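Old tower, what's worth pulling?

hadley_197
Going through old towers at work before they get recycled. I want to know which parts are worth keeping and which should go out with the case. The board has a processor and memory slots on it.

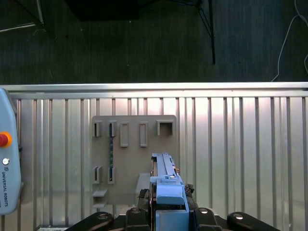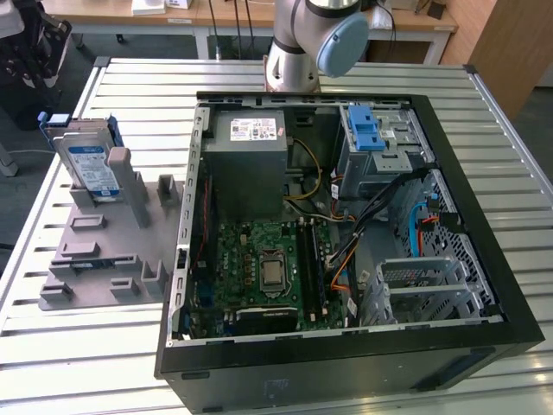
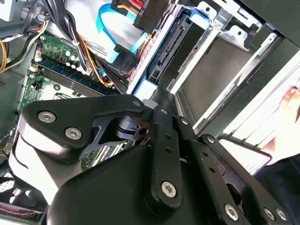 Second one is the tower on its side with the panel off, third is closer in on the board.

Coughlan
Keep the power supply if it tests good. Memory that old sells for almost nothing. Leave the processor in the socket and sell the board with it.

brikomham
Disagree on the power supply. I wouldn't put a used one that age in anything. Scrap it, keep the SATA cable.

Coughlan
I've run 2 pulled supplies for years without trouble. Test under load, then decide.

Jamulach
Optical drive cage can go in the steel bin. What's the small card near the bottom of the board?

hadley_197
Graphics card, no idea on the model yet. I'll pull it tomorrow and read the sticker.

brikomham
If it needs no extra power lead, keep it as a spare for testing boards.

Mostafa Cherkaoui
Take the drive out first if there is one, and wipe it. Then unplug the board power before you touch the screws. Bag the screws with the case number on it.

hadley_197
OK. This one is 1,349 on our list, so that goes on the bag.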